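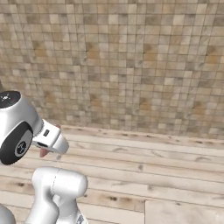
Lutz Schwerdtfeger wants to know why a monologue joke has to be about anything at all, given that the ones he laughed at last week were mostly a man repeating the word "Indham" in a disappointed tone. Fair question, and it gets us to week 5.

## Week 5: The Late-Night Monologue

A monologue joke has a premise (a fact the audience will accept without an argument) and a turn. The premise should be dull. Students hate this. They want the premise to be funny too, and then the turn has nowhere to go and just stands there in its coat.

Compare:

- *Weak:* "The ridiculous town of Indham has a ridiculous new bus."
- *Better:* "Indham has bought a new bus. The driver is still on order."

The second won't get you a television contract, but it has a hinge in it. The "disappointed tone" method works as well, once the audience knows the host. We'll come to persona in the second half, assuming the projector lets us.

### Order of jokes

Open with your second-best joke. The best one goes near the end, and the one you love most goes in a drawer. Hosts in the long-desk tradition also keep a few "savers," lines used only when a joke dies. Some got bigger laughs from savers than from the material, and a few were suspected of writing bad jokes on purpose — I have done this for years without the benefit of the suspicion.

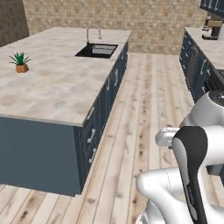

Savers come with a warning, though. Use one and you look relaxed. Use four and the audience starts to worry about your rent.

### Reading

Rathjen, chapter 3, on desk versus standing delivery. Skip the diagrams. Fitonside's essay on bandleaders as straight men is optional and better.

### Assignment

Write 16 premises from one local newspaper. No turns yet, I mean it. Then pick one premise and write a full joke, plus a saver, in 300 words or fewer. If the joke itself needs 300 words, it's a short story and should go down the hall to Pollex.

Bring two paper copies. We read aloud, from the front, standing up.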